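Glove kit promises robot training by the hour, but buyers may want to read the small print

June 30, 2019

A wearable kit that records what people do with their hands, so that a robot can be taught to do the same, went on offer to outside customers this week. Its maker, Brikport, says any firm with a table and a willing pair of hands can now collect its own training material. On the strength of an afternoon at the company's open-plan workspace, that claim needs a good deal of testing.

The kit is called Trurnine. It comes as a pair of black gloves with hardware strapped to the backs, cables running off at the wrists, and software that stores the movements. It is rented by the month, with a minimum of two months, and the price includes 20 hours of recording time. After that the customer pays by the hour. Brikport would not give the hourly rate in writing, saying it depends on the job.

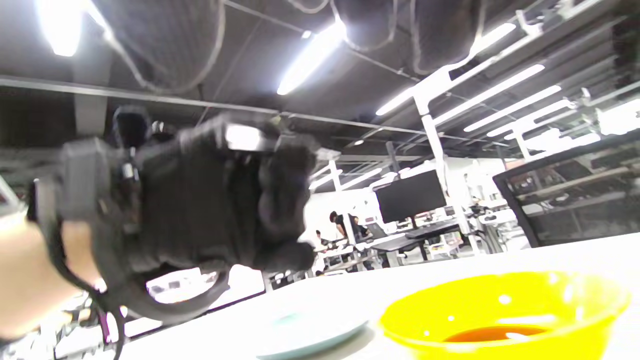 Telmo Valcárcel, who runs sales for the company, calls food handling the obvious first market. Kitchens and canteens are short of staff, he says, and most of the work is done with the fingers. "You do the task the way you always do it, and the system keeps a record," he said. "There is no programming. If you can dip a bit of food in sauce, you can teach it."

That is quite a large jump. A record of someone dipping food is a record of someone dipping food. Turning it into a machine that can do the job with a different bowl, a thinner sauce or a piece of chicken that slides about is the hard part, and it is not in the box. Customers get the files. What they do with them is up to them, unless they also sign up for Sison, the company's training service, which is sold separately and had no price list when we asked.

Brikport points to its own trial library of 304 recorded tasks, nearly all of them done at a table. It did not say how many had been repeated by a robot, or how often the robot got it right. Mr Valcárcel said those results would be published in October. Until then buyers are being asked to take the useful half of the product on trust.

There is also the matter of wearing the thing. The brochure says the gloves are "as natural as your own hands". They are bulky, and anyone who has tried to hold something thin in winter gloves can guess at the problem. If a worker changes grip to suit the kit, the recording shows the changed grip, and the robot learns from that. Asked whether the company had compared gloved and bare-handed work, Mr Valcárcel said it had done so "informally".
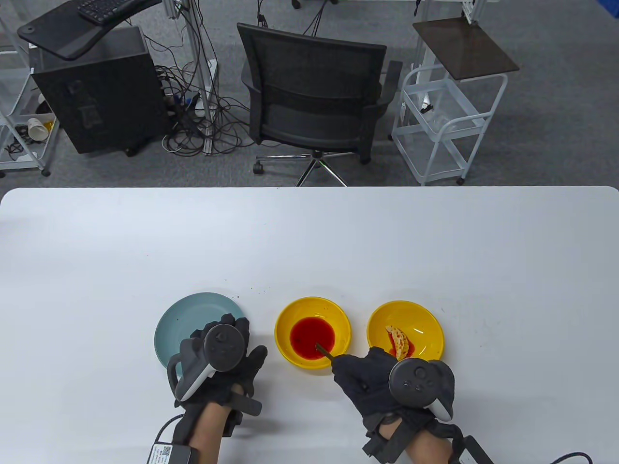
Dipping a thin stick into red sauce with the gloves on.

Eusebio Arrieta, who buys equipment for the catering firm Rerkgate, has tried the kit and is in no hurry to sign. He was told that setting up would take 15 minutes. His team spent most of a morning on it, he says, and had to start again when the straps worked loose.

"The recording is clever, I'll give them that," he said. "But I don't sell recordings. I sell lunches. I asked what I'd have at the end of two months and the answer was data."

He was also unhappy with the contract, under which Brikport may keep a copy of everything its customers record and use it to improve its own products. There is a way to opt out, but it costs extra. A caterer with a house method for plating or portioning would be paying rent on the gloves while handing that method to the supplier. Mr Valcárcel said the clause was "standard" and that no customer would be named.

Washing is another loose end. The outer gloves are fabric and the kit is being pitched at people who work with food, yet the instructions we were shown say only to wipe them with a damp cloth. A washable cover is planned, with no date given.

None of this makes Trurnine a bad product. Research teams who already know how to train a machine may find it handy, and for them the rental terms could be worth a look once the hourly rate is put on paper. The sales pitch, though, is aimed at kitchens. Mr Arrieta says he has asked Brikport for one thing before he talks to them again, a robot dipping the same food in the same sauce on his own premises, with his own staff watching. He is waiting for a reply.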